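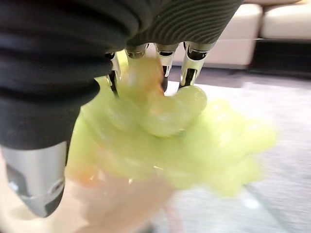

Can a robot tidy a living room after children yet? Slime, grapes, bottles

Posted by lowtide_laundry, Apr 3, 2025
Home and Small Business > Cleaning > Machines

Good day to all. I clean and manage two holiday flats in Dramlow, mostly let to families with small children. I do the work alone, and in August I have often only a few hours between one family leaving and the next one arriving. Last season I kept a notebook of everything I had to pick up by hand before I could even start the vacuum cleaner. There were 612 entries at the end of the season. A great part of them were food and toys, and the worst of these were soft things: grapes on the floor and on the table, half-finished soft drink bottles, and this green slime which every child seems to own now.

My nephew sends me videos of robots with two arms and real fingers. They fold a towel, they put a cup in a sink. In one of them the machine takes a bunch of grapes. I have watched it several times and I still do not understand if this is a thing that I could have in the flat next year, or if it is a thing that people will be making videos of for a long time still.

So I would like to ask those who know more:

- Is there any machine, for sale or for rent, which can go through a room and pick up small mixed objects before the vacuuming?
- Can it handle something soft and wet without crushing it into the carpet?
- If I should not wait for it, what do you do now to make this part of the work faster?

I already have a robot vacuum, the Kombo, and I am content with it. It does the floor well when the floor is empty. Once it met the slime. I do not wish to describe the brush afterwards, but it took me a whole evening with a pair of scissors and a bowl of vinegar.

Please note that I am not looking for a toy. I would pay for a rental in the high season if it saved me even one hour per change of guests. Thank you for your patience with my English.

ferrous_wheel
Member, workshop and small machinery

Short version: no, not for your purpose, and I would not plan next August with it.

Longer version. I work in a packing hall in Arkbridge, where we have had robot arms for many years, and I do the setting up of new tools on them. Our arms are very good at one thing: the same box, in the same place, with the same light. When the supplier changes the tape on the box, we stop and I go there with my laptop. A living room after a family is the opposite situation, and every object in it is a new tool problem.

The soft things you name are interesting to me, so let me take them one by one.

Grapes. A bunch of grapes has no fixed shape. If you lift it in the middle, the two ends hang down, and single grapes come off from their stem. The hand must close enough that the bunch does not slip, and stop before the skin breaks. A person does this without thinking.

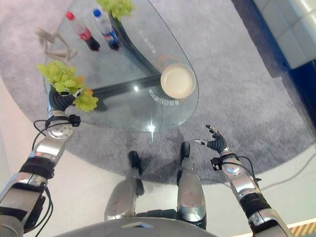

The table itself also makes trouble. Many depth cameras have difficulties with clear glass: the machine may read the carpet below as the surface, or take a lamp reflection for an object. If your flats have glass tables, I would count this as a point against any machine that must clear them. With a plain table top it is easier. Bottles are the kind part of the job. A bottle is hard and has a known shape, and if it is closed you can take it in almost any manner. If it is open and half full, then the machine must keep it upright, and we are back to the difficult work.

Slime. Here I must say that I know it only from my own children. It has no shape at all, it goes between the fingers, and after the machine has let go of it, some of it has not let go of the machine. Think of the joints and the coverings of a hand with fingers. Who cleans these? You would, I suppose, with your scissors and vinegar.

For touching, there are fingers with sensors, and there are hands with a soft cover. I have tried one kind of soft gripper on our line, for bags of salad. It was gentle. It was also slow, and we sent it back after the trial period. A slow machine is no disaster in a home where it can work at night, but you told us you have a few hours only.

About the videos: look for three things before you believe one. Is it played at normal speed? Is there somebody steering it from another room? And what happens at the second and the third attempt? If the maker shows you only one grape or one cup, you have learned that it went well one time.

I would ask any rental firm for one simple test. Put the contents of your worst day on the floor and let them run it with no preparation. If they ask you to send a list of the objects in advance, you have your reply.

mrs_tidewater

Just buy a long grabber and a bucket, I use this for years and my back is thankful. Robots break.

also put a sign NO SLIME. it does not help but you feel better

patient_spanner
Member, accepted by the poster as most useful

I agree with the first reply in most of it, but I would like to be a little less dark, and to add what you can do in practice.

I help on some days at a community workshop in Zarach, where people bring household machines for repair. Because of this I see what really goes wrong with them in homes, and it is seldom the clever part. It is hair, it is sand, and it is sticky things in a place where there should be no sticky things. A hand with many joints has many such places. I would want a glove on it that I can take off and wash, the same as I want for my own hand.

Where I am less dark is the handling itself. A few years ago, to hold soft fruit was a matter for special suction tools in special factories. Now you see general hands with several fingers which are put to work on ordinary things from the kitchen and the toy box. This is the correct direction for you. It does not mean that a whole room can be done. To take one thing is a small part of it. The machine must also decide what the thing is, whether it is rubbish or somebody's treasure, and where it goes.

Also, the eyes of the machine are a problem which buyers forget. Some have a small camera close to the hand.
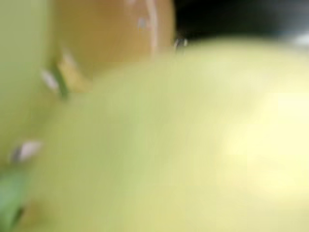
When the hand comes near, such a camera can have nothing but blur and colour, and the machine must go the last bit by touch, or by what it saw before. Try it yourself: hold your telephone a finger's width from a piece of fruit and look at the screen. You know that it is fruit because you put it there. For a machine that must tell a grape from a lump of green slime of similar colour, this is serious. I would be much more ready to trust one that has a second view from above, from the head or from a stand.

Now for the practical side. I do changes of guests too, for my sister-in-law, and these are the steps that saved us time:

1. Put one wide, low basket in the living room with a card: "Toys and found things, please." Families do use it. We went from a walk through the whole room to emptying one basket.

2. Give a lidded tub for slime and clay, and a washable mat to play on. We keep it next to the games. The slime comes back in the tub more often than I had expected.

3. Pick up soft food before anything else, with a silicone dustpan and a damp cloth. Roll grapes into the dustpan, do not press on them.

4. For slime on carpet, lift what you can with a blunt spoon. Then white vinegar mixed with warm water, wait, and dab. Test it first on a corner which is hidden. If the slime is old and hard, ice first.

5. Only then send in the Kombo. Close the doors of the rooms that are not ready.

6. Keep your notebook. It is worth more than you think. If you one day speak with a rental firm, you can show them exactly what lies on your floor.

With this order we brought the picking up down so far that a machine would need to be very quick before I would let it in. For the long evening with the scissors: take the brush out and put it in the freezer in a bag. Slime that is cold comes off in pieces.

One more thought about grapes, as you mention them specially. If a supplier shows you a machine with them, ask to see the grapes afterwards, in your own hand. Turn the bunch over. A crushed grape is usually on the side you do not look at – I have learned this from supermarket boxes.

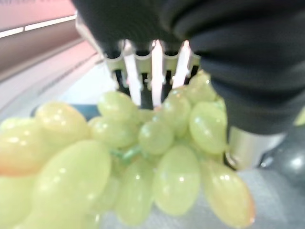 Green grapes under a robot's gripper, seen from very close.

If they come out whole, I would be impressed, and I would then ask for the same with a tomato, a wet sock and an open yoghurt. The price would be my last question.

Comments

lowtide_laundry: Thank you very much to all three. The freezer advice I tried the same evening with the old brush and it worked better than vinegar. I have ordered two tubs with lids.

ferrous_wheel: The point about the camera near the hand is a good one, I had left it out. On our arms the camera sits on a post over the belt for this reason.

haddock_and_peas: Up to 134 of your entries could be mine, I think we stayed there with the twins. Sorry about the slime.

lowtide_laundry: If you left the purple one behind the radiator, I have it still.

patient_spanner: For old purple slime please use ice and not warm water, the dye can go into the carpet.

quietboiler: Does anybody know if the silicone dustpan exists with a long handle? My knees are not good.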